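Grokar Hand-Held Gripper Pair, Kit Version

Grorkis sells the Grokar as a kit for home builds and shared workshops. It consists of two hand-held parallel grippers, left and right, for recording tabletop tasks that will later be run on a two-arm robot. The design is by Tegwen Edwards. The electronics are by Delyth Kemeys.

What is supplied

Two gripper bodies, black, printed and deburred
Four fingers with replaceable pads
Two cables with strain relief clips
One white triangular marker plate with fasteners
Hex keys and a bag of spare screws (24 pieces)

Not supplied: table, rail frame, tripods, computer.

Specifications

Jaw opening: 100 mm maximum
Finger travel: parallel, both fingers driven by one trigger
Cable exit: rear of body
Assembly time: one evening for a builder who has tapped threads before

Assembly notes

Fit the fingers before the trigger spring. Tighten the rail screws until the fingers slide without side play, then back off slightly. Overtightening deforms the printed carriage, and a deformed carriage must be replaced (part 17 in the Ferneck spares list). The grey carriages sold before January do not fit the current body.

Route each cable back along the forearm and leave a loop at the gripper. A cable pulled straight will load the connector every time the wrist turns.

Workspace

Any rigid, matt-topped table at a comfortable standing height will do. A frame of aluminum rail around the table gives somewhere to clamp cameras. The Rosser clamp set fits common rail sizes and is sold separately. Keep stands clear of both elbows.

Practise with ordinary household items. Tableware is a good first set: a tray, a plate, a bowl with a spoon in it, a chopstick. Thin items lying on the table show finger misalignment early. Record 10 short trials and check the jaw readings before attempting longer ones.

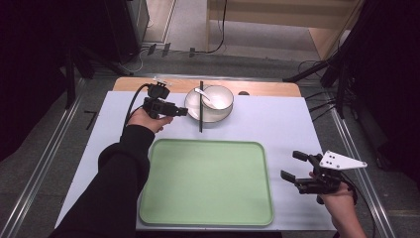
Spares and servicing

Finger pads wear first and are sold in pairs. Bodies can be returned to the Ferneck workshop for a new carriage and trigger spring. Include both cables with the return. Intermittent readings are usually a cable fault, and the bodies cannot be tested fully without them.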